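Drawing and Composition, Handout 5
Value before line
Instructor: Vy Chu

By value we mean how light or how dark a tone is. Today we leave the outline and work only with tones, from the white of the paper to the darkest dark of your charcoal.

Please prepare a scale of 11 steps before you begin. The first step is bare paper. Steps in the middle are the difficult ones - most students make them too similar, so compare each step with both neighbors.

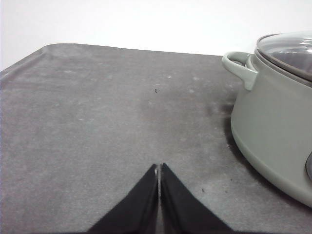 When the scale is ready, squint at your subject and look for the 2 biggest areas, one light and one dark. Draw them flat, without details. Edges come later. A soft edge is made with the finger or a cloth, a hard edge with the side of the stick.

Homework: one still life on gray paper, no lines. Bring it to the Tirngate room in a folder.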